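ok so a few of you asked how the tile regrout went and the answer needs a thread. get a drink, it's 12 posts — 1/12

background: I rent-to-own'd my way into a little place in Tennant with a bathroom from a braver decade. Dark tile, pale grout. Very dramatic. Very, very easy to see every single spot where the grout has gone gray or fallen out. 2/12

I put this off for 5 months. I bought the grout saw in March, felt extremely productive, and then used it to prop a window open. 3/12

the thing with dark tile and white lines is your eye goes straight to the lines! If one's crooked, you'll be brushing your teeth at it forever. I've started noticing it everywhere, hallways, lobbies. White grid on near-black, every time I'm like, who did your grout, it's so crisp 4/12

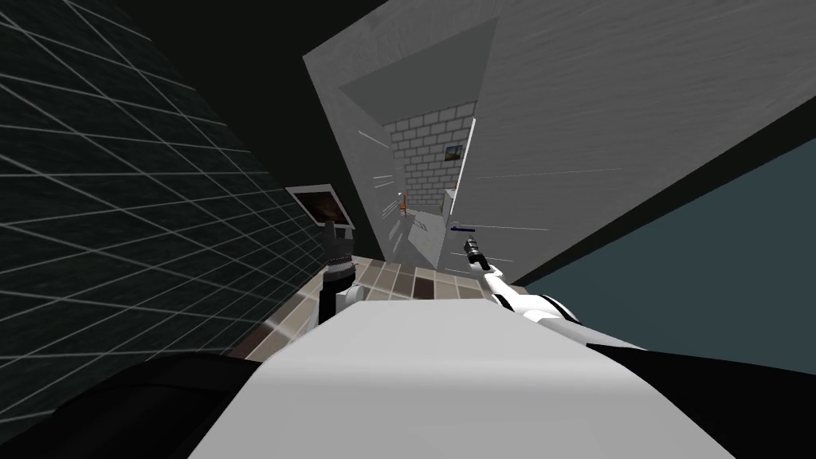
5/12 — WHAT I USED
Skeven unsanded in bright white, one tub. A rubber float. A carbide hand saw (the window prop). Two buckets, a pack of sponges, and old towels I was ready to say goodbye to. The whole haul came to $119 and I'd budgeted way less, so, whoops

6/12 — THE SCRAPING
I'm not going to sugarcoat it, the scraping is the job. Everything else is frosting a cake. I did it over several evenings with a podcast on and my forearms still hate me. Go slow near the corners. I chipped one tile and said a word my downstairs neighbor definitely heard

7/12 — MIXING
Peanut butter, not pancake batter! Mine was pancake batter the first time and it slid right down the wall into the tub. Mix small amounts. I could do a patch maybe as big as a pizza box before it started getting stiff on me, and I was rushing even then

8/12 — WIPING
Squeeze that sponge out until you think it's dry and then squeeze it again. Wipe on the diagonal across the lines so you don't drag the grout back out. There'll be a white haze all over the dark tile and you'll be sure you've ruined your home. You haven't. It buffs off the next morning with a dry towel

9/12 someone's going to ask about the grout pens. I tried one, the Flomo, on the strip behind the toilet. Looked great for 23 days and then it started peeling like a sunburn. Fine for photos if you're moving out I guess? I wouldn't do a shower with it

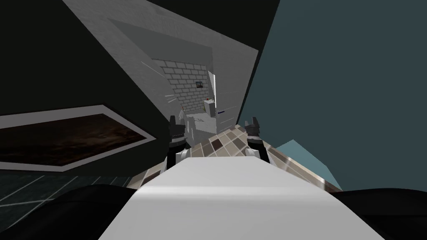
white and black, still my favorite combo

10/12 sealing: yes, do it. I waited a few days, then went over the lines with one of those tiny foam brushes. Boring, smells weird, open a window (you'll have your saw back by now so find something else to prop it with)

11/12 would I do it again? The shower, sure. The floor — no, I'm calling the guys at Trirkari for the floor, they did my sister's entryway and it's gorgeous and my knees are not what they were

12/12 oh and take your shower curtain down BEFORE you start. mine has a white handprint on it now. ok that's it, show me your bathrooms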